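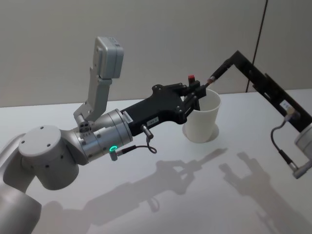
Two arms and one paper cup

Can a robot arm do cafe cleanup yet?
Posted by Freya Mottram, 2019-06-05

I manage the counter at a small lunch place. We go through 300 paper cups on a normal day and a lot of them get left on the tables. My brother-in-law keeps telling me a pair of robot arms could clear tables and stack cups while we handle the register. I have seen plenty of clips of arms picking things up, but always one thing on a clean white table. Is anybody using these for real chores, at home or at work? I don't need it to be fast. I need it to not crush a cup that still has coffee in it.

Liam Whitlock
No. Maybe in ten years. Buy a bus tub.

Ekua Dogbe
I work in a packing shop and we have had one arm since April, so I can tell you what it is like day to day. Ours moves filled jars from a belt to a carton. Same jar, same spot, same carton. It does that all shift and I have no complaints.

Cups are harder. A paper cup weighs almost nothing, so if the fingers touch the outside first, it slides or tips. Going in from the top with a finger inside the rim and one outside works better, and a light pinch is enough. We tried it on a slow afternoon with empty cups from the break room. Out of 100 tries it picked up 78. The misses were mostly cups that had been moved a little from where we taught it. That was with no liquid and no lids.

Two arms on the same cup can help because one can steady it, but then you have to keep them from bumping each other. The person who set ours up said that part takes longer than everything else. You also have cables hanging off the arms, and they need slack to turn without catching on things.

For your place I would say not yet. Tables get moved, people leave napkins and spoons in the cups, and there are customers walking through. If you had a fixed return shelf where every cup went into a slot, I would give you a different answer.

Lionel Wragg
Agree with Ekua on the return shelf. Try that first even without a robot. We put one by the door at our place and most people use it. As for home chores, my vacuum robot does the hallway fine and gets stuck under the same chair every time.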